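Shipping small orders: reuse boxes or buy new?
Forum: Selling and Shipping

Posted by larkspur_mend
I sell sewing notions and small craft tools from my spare room, mostly zippers, thread and rotary blades. Until January I bought plain 6-inch mailer boxes by the bundle from Brokow. They raised the price and the bundle now costs me 36 dollars delivered. I have a closet full of boxes that other things came in, and I'm thinking of using those instead for any order under two pounds.

My questions are whether buyers complain about printed boxes, and whether the carriers care. This is the kind I mean, printed on the outside and plain brown cardboard inside.
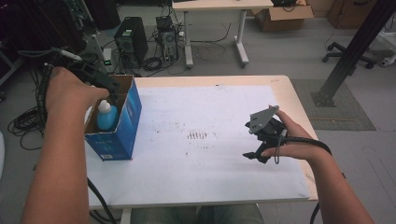
Blue printed box, open, at the left side of the table

I would tape over any old labels. Thoughts?

Posted by tollgate59
Carriers don't care as long as the old barcodes are covered or removed. I have shipped in reused boxes for years. The only one I had returned was my own fault. I left a Delitz return label on the bottom flap and it went back to their warehouse.

Use a black marker on the barcode and then put paper over it. Clear tape over an old barcode does nothing, the scanner reads right through it.

Posted by pincushion_ray
I disagree with doing this for a shop. For a private sale, fine. If I pay for shipping from a business I expect a clean box. I sent a gift through a seller who reused a vitamin carton and my sister thought I had mailed her vitamins.

Also, check the board. Retail cartons are made to stand on a shelf. They are thinner than a mailer and the corners crush when something heavy sits on them. Rotary blades are heavier than they look.

Posted by larkspur_mend
The crushing is a fair point. What about turning them inside out? I tried it with three last night. You open the glued seam, fold it the other way and glue it again. Took me a while, but you get a plain brown outside and no print at all.

Posted by H. Miyazaki
I do this at work, so a few notes on turning boxes. Open the seam with a thin putty knife and go slowly, or the top layer of paper tears and the new joint won't hold. White glue is better than hot glue. Hot glue lets go in a cold truck. Spread it thin, all the way to the edges of the tab, and put a weight on it for 21 minutes or longer.
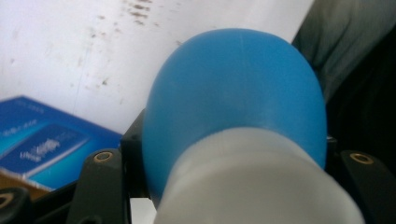 If the tab is already torn, cut it off and use reinforced paper tape on the inside and the outside. Kolaseo makes one that you wet with a sponge. It costs more than plastic tape but it bonds into the board, and the box can go straight into recycling afterward.

Don't turn anything with a waxed or shiny print. Glue won't stick to it, so the tab has nothing to grab.

Hideaki Miyazaki

Posted by tollgate59
21 minutes is very exact.

Posted by H. Miyazaki
It's how long our timer runs. Fifteen is probably fine.

Posted by pincushion_ray
Add up your time, though. If each box takes ten minutes with the knife and the glue, you are working for almost nothing to save the price of a mailer. Vasylenko sells seconds with crooked print for 17 dollars a bundle. I switched to those last year and stopped thinking about boxes.

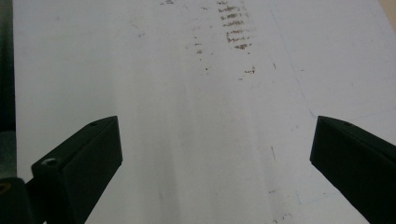 Posted by larkspur_mend
I didn't know about the seconds, thank you. I priced it out and with shipping they come in well under what I pay now, so I will order one bundle and see how crooked the print is. I'll still turn the small boxes when I have an evening free. For anyone else trying it, cover the table first. I work on a big plain white sheet, and the glue drips go on that and not on the table. Brown kraft paper works too, but I find it harder to see where the glue is.

Posted by tollgate59
Newspaper is free.

Posted by larkspur_mend
Newspaper left ink on the boxes when I tried it. The turned ones are supposed to look clean, so I quit using it.

Posted by pincushion_ray
Let us know about the Vasylenko bundle. Mine had the logo on the bottom flap on most of them, so it was out of sight once they were taped.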